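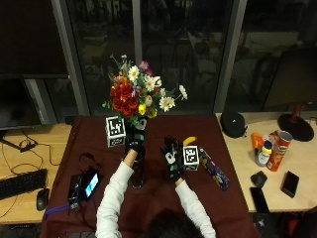 Glove-based demonstration recording

Glove-based demonstration recording is a method of gathering examples for a learning system in which a person performs a task by hand while wearing instrumented gloves. The recorded motion of the hands, together with video of the workspace, is later used to train a program that controls a robot arm or a robot hand. The method belongs to the wider field of learning from demonstration. It differs from teleoperation, in which the person steers a robot directly and the robot's own movements are recorded.

Background

Early collections of robot training data relied mainly on teleoperation or on guiding the arm by hand. Both gave records that matched the machine closely, but both were slow, and the operator needed practice before the movements became smooth. Recording people with their own hands removed much of that burden. It introduced a different difficulty, known as the correspondence problem: a human hand and a robot hand differ in size, in the number of joints and in reach, so the recorded motion must be converted before a robot can use it. This conversion is usually called retargeting.

Equipment

A typical station consists of a table, one or more fixed cameras, a pair of sensor gloves and a computer that stores the data. The gloves measure the bending of the fingers. Depending on the model, they may also measure the direction in which the palm faces or the pressure at the fingertips. Gloves alone do not usually give a reliable position in the room, and this is taken from the cameras or from a separate tracking system.

Fiducial markers are often used for the same purpose. These are printed black-and-white square patterns that software can identify in a camera image and from which it can work out distance and angle. When the patterns are placed on the faces of a cube, at least one of them is likely to remain in view as the cube is turned. Marker cubes may be set on the table as a reference or handled during a recording.

Table coverings in a single dark color are common, as they make small objects easier to separate from the surface. Windows are a known source of trouble. Daylight changes over the course of a session, and after dark the glass reflects the interior of the room.

Choice of objects

Collections are generally built from household goods. A useful set includes items that are rigid and items that bend, items that stand and items that roll, and items with outlines that are hard to trace. Artificial flowers in a vase are an instance of the last group. The vase can be gripped firmly near the top, but the stems and petals spread well beyond it and may hide the fingers from a camera. Fruit, cans, bottles and long packages are also widely used. Some groups keep the workspace bare except for the objects of the task, while others leave ordinary items on neighboring desks so that the trained system becomes less sensitive to clutter.

Procedure

A session begins with calibration. The wearer holds a series of fixed hand poses, and the glove readings are matched to them. Calibration is repeated whenever the gloves are taken off, and under some protocols after every 20 recordings. The wearer then carries out the task, commonly with both hands, starting and finishing in a set position. Each recording is called an episode. Episodes are checked for lost marker tracking, gaps in the glove signal and differences in timing between the sensors.

The Illthorpe collection

The Illthorpe collection was assembled under the direction of Eugénie Mallet and contains 3426 two-handed episodes. Its first release, known as Gullix, held 1000 episodes of tabletop tasks divided among 10 wearers. Ludivine Joly prepared the labeling guide, which requires each episode to carry a short written statement of the task and a note of which hand made first contact. The guide was later adopted, with changes, for the Drutivmont recordings.

Limitations

Gloves reduce the wearer's sense of touch and can alter the grip. Their appearance also differs from that of a bare hand, and a vision system trained only on gloved hands may perform poorly on others. Mallet and Joly recommended that part of any collection be recorded without gloves for comparison.

See also

Imitation learning
Motion capture
Retargeting
Teleoperation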